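Teaching a Two-Armed Robot to Use a Toaster by Remote Control
Project report, Toltdale group
Supervisor: Helmut Ackermann

1. Task

Our part of the Skemorero project was to collect demonstrations of one kitchen task. The robot picks up a slice of bread from a tray, puts it in one slot of a two-slot toaster, and pushes down the lever. We chose the toaster because the slots are narrow and the lever needs a fair amount of force, so the task has one precise step and one strong step.

2. Control setup

The operator wears a pair of tracked gloves and a headset that shows the view from the robot's head camera. Wrist position is sent to the arms and finger bend is sent to the hands. We used the Paucar software for this, with the filter settings left as they came. Joint angles, hand commands and video are saved together in one file per attempt.

At first we had both arms moving freely. Beginners kept bumping the toaster with the arm they were not thinking about, so we added a foot pedal that holds one arm still. After that most attempts used the right hand for the bread and the left hand for the lever.

3. Data collection

There were 4 operators, 2 of whom had never used the system before. We recorded 307 attempts in October, mostly in the late afternoon when the lab network was quiet. An attempt was stopped if the bread fell on the table or if the toaster moved more than a hand's width. Stopped attempts were kept in a separate folder and not used for training.

4. Problems

Depth was hard to judge in the headset. Operators often held the slice too far forward and touched the edge of the slot with it. Lowering the bread slowly and looking for the gap behind it helped, but this made the demonstrations longer.

The lever was the other weak point. The hands give no sense of touch back to the operator, so people pushed too lightly and it came back up. We told everyone to push until the wrist stopped moving - this worked, though it is hard on the fingers.

Fresh bread bends when it is gripped. We changed to day-old slices after the first session.

5. Still to do

The Traltolow group will train on our files next term. We would like to add a second slice and the step of taking the toast out, which we did not record. The pedal also needs a longer cable. 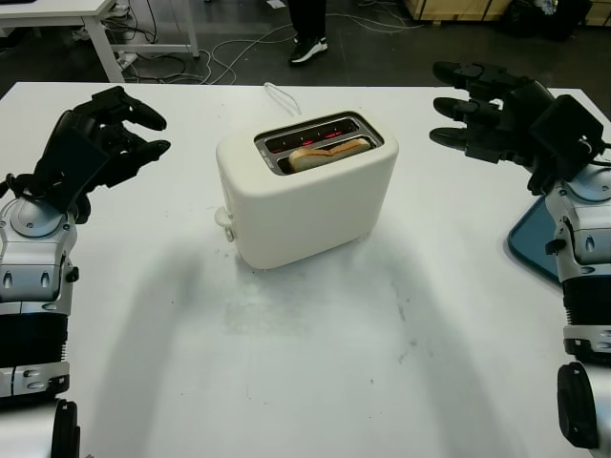 Figure 1. Both hands at the toaster, with a slice in the front slot.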